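Skaka Student Robotics Club
Midyear progress report to the Sikedell Fund
Prepared by Funmilayo Haruna, club advisor
Period covered: September through January

Dear Ms. Fröhlich,

Thank you for the extension. The report was going to be on time until the student in charge of it made the travel team in volleyball, and so you are getting it from me, with fewer adjectives than she had planned.

Where the money went

The Fund gave us $1714 for the year. Most of it went into one used graphics workstation, which the students named Gidey and which sounds like a hair dryer from the moment it is switched on. The rest bought memory for Gidey, a surge protector, and a second monitor so that five teenagers would stop leaning on each other. We have not spent anything on snacks. Parents have, and we are grateful.

You asked in the fall why a robotics club would put its whole budget into a computer and none of it into a robot. The short answer is that two arms of the kind we wanted cost more than my car. In simulation we can have both of them, drop them, run them into a wall, and have them back at the starting position before anyone has found the broom. The students would still like a real one. I have told them to put it in the letter, and this is the letter.

What we said we would do

Our proposal had a two-armed robot working in a simulated kitchen, with students writing the controls and recording runs by hand so that a policy could later be trained on them. We listed three jobs: open the microwave door, put a ball in a bowl, and clear a dish rack. I would describe the current standing as good, fair, and let's talk about it in the spring.

The microwave

The door has taken up more of our year than any of us expected. It has one vertical handle, a hinge that exists only as a line in a settings file, and two knobs next to the handle that the gripper loves dearly and is not supposed to touch. In October the students' scripted approach was coming at the handle from too far left and sliding along the door. They moved to a close camera view so the driver can judge where the fingertip is before committing to anything.
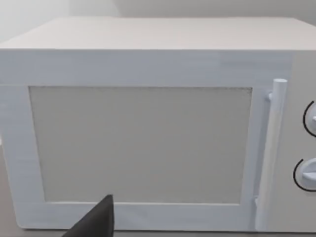

Close view of the microwave door, with one gripper fingertip low and to the left of the handle.

The close view helped a lot with depth, and it also started our longest argument of the semester. Half of the group wanted to drive from it all the time. The other half pointed out that a driver who can see only a microwave has no idea what the other arm is doing. A compromise was reached after 45 minutes, some of which I spent in the hallway. Drivers now get both views, and the one holding the controls picks which goes on the big monitor.

By December the students could open the door by hand control on most tries, once warmed up. The script is less reliable. It works well when the robot starts exactly where it likes to start and gets sulky otherwise. Before we record anything for training, the club wants the start position shuffled on every run, and I agree with them, even though it will make our numbers look worse in the next report. Please remember in May that I warned you.

The ball and the bowl

This job was added to the proposal mainly to give our newer members something they could finish. They took it more seriously than the older members took the microwave. The bowl started out plain white and was replaced in November with a spotted one, after a long discussion of whether a plain bowl was too easy to find. I suspect they just liked the spots. The ball is red and everyone has left it alone.

The overhead view is the one the newer members drive from. It shows them the microwave, the rack, and the bowl together, and they have become good at reading the shadows of the arms on the counter to tell where a gripper is when the gripper itself is out of view. I did not teach them that. It was the first thing all year that made the older students come over and ask how something was done.
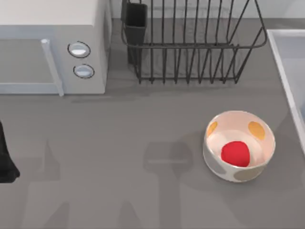

Skaka Student Robotics Club – Simulation Team

We had a disagreement over what counts as success. The checking code gave full credit for any ball inside the rim of the bowl, including one passing through on its way to the counter. The rule now asks for the ball to stay in the bowl for two seconds with both grippers out of the way. This cost the newer team a good part of their score overnight, and they were gracious about it after the first day.

The dish rack

I have little to report. The rack is modeled, it has wires and a small utensil caddy, and it has no dishes. The student building the plates discovered that a thin plate leaning on thin wires makes the simulator extremely nervous, and on one memorable afternoon a plate left the kitchen at a speed we did not try to measure. She is rebuilding the plates with a thicker edge. Until she is happy with them, the rack stays as furniture. If the third job has to be dropped, I will write to you before the spring showcase.

Problems

Gidey overheats if left running in the closet with the door shut. We now leave the door open, and the choir next door has been very nice about it.

Saved runs from September cannot be replayed. A change to the gripper settings broke them, and the only note about the change said "fixed gripper." Each change now needs a full sentence and a name. The sentences have been improving. The names were always fine.

Attendance dipped when the fall play started rehearsals and came back when it closed.

Next steps

In February we start recording microwave runs with shuffled starts, and the newer team moves on to starting the ball in different places. We have also entered the Wukov student challenge in the simulation division. The entry form asks for a team motto, which has so far taken two meetings.

No additional money is requested for this period. If the Fund has a view on dropping the rack in favor of more time on the door, I would like to hear it before recording begins. You are welcome to visit any afternoon after 3:30. The students will hand you the controls, and they will watch your knob clearance very closely.

With thanks,
Funmilayo Haruna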